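Leave the dough alone

Every September the same argument starts up again, usually on the Tuesday bread night at Lirkthorpe, and I'm tired of losing it politely so I am writing it down.

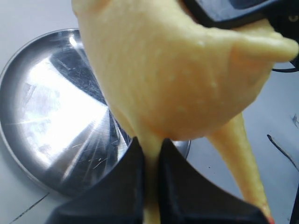
Wet dough is not failed dough. People get to the sticky stage, panic and reach for the flour bag, and that's the end of any decent crumb before the oven is even on. A soft, yellowish dough that sags under its own weight and lets down a long strand, thick at the top and thinning as it goes, is a dough I would be glad to have in front of me. Smooth on the surface, a few little bumps and specks, fine. Let it hang. Let it droop where it likes. What would most home bakers do with that? Flour. Handfuls.

I blame the recipes, mostly. "Add flour until it no longer sticks to your hands." Who wrote that first? It's been copied into every leaflet and on the back of every packet for years and it is bad advice. Your hands are warm and damp. Everything sticks to them. By the time a rich dough stops sticking to warm hands you've made a doorstop, and then you eat the doorstop with a lot of butter and say well, homemade is always a bit heavier isn't it.

It isn't. Or needn't be.

My own recipe is nothing clever. 500 grams of strong white, 6 eggs, butter, a bit of milk, salt, yeast, sugar if it's for breakfast. That is a lot of egg and I've had letters. The first ten minutes are horrible. It goes everywhere, up the wrists, on the tap when you try to wash it off. Then you cover it and walk away. Do the washing up, ring your sister. When you come back it's a different thing altogether and you have done nothing to it. Time does most of the kneading. I can't make people believe this, they have to see it in their own bowl, and they won't see it in their own bowl because they've put the flour in.

Jeanine Coppens, who taught me, kept a metal bowl of water by her and never a flour shaker. Wet hands, quick hands. She'd flick the dough over on itself and it would hardly touch her. If you dithered it had you – that was the only trick, really, not dithering. She sold bread in Grelarby market for years and I never once saw her weigh the water. I do weigh it, I'm not her.

Now the other side, becuase there is one. Jocelyn Tan wrote to me after I said some of this last time, quite cross, to point out that plenty of people have bad wrists, small kitchens, a toddler on one hip, and that a dough you can hold with dry hands is a dough they'll make again next week. A tight plain loaf every week beats a lovely airy one twice a year. She's right about that. I've thought about it a lot and haven't got a good answer, except that nothing stops you using less yeast and a big tub and hardly touching the stuff at all. A wet dough asks for less muscle. It's only the mess that puts people off, and a plastic scraper deals with most of the mess.

Buy a scraper! They cost next to nothing. Mine's a Smits, bent at one corner, had it ages. I would give up the mixer before I gave up the scraper. I did give up the mixer, as it happens, a Leltia with a hook that wound the dough up round itself and climbed until it was into the works. Lovely for cakes. Went to my nephew.

What bothers me more than the bread is the habit behind it. Something looks wrong halfway through so we fix it, straight away, with whatever is nearest. Custard looks thin, in goes cornflour. Jam's not setting, more sugar. Onions not brown after five minutes, heat up full and then they're black. Halfway is supposed to look wrong. Cakes look wrong halfway, so does plaster, so does any room you're painting. I was 63 before I stopped poking at rice.

So, this week, one batch. Measure the flour once and then put the bag back in the cupbord with the door shut. Mix, cover, wait 8 hours in the fridge if you've got the patience and the shelf space. Don't touch the bag. If it comes out flat as a plate write in and tell me, I'll print it.

And soak the bowl in cold water afterwards. Hot turns it to glue.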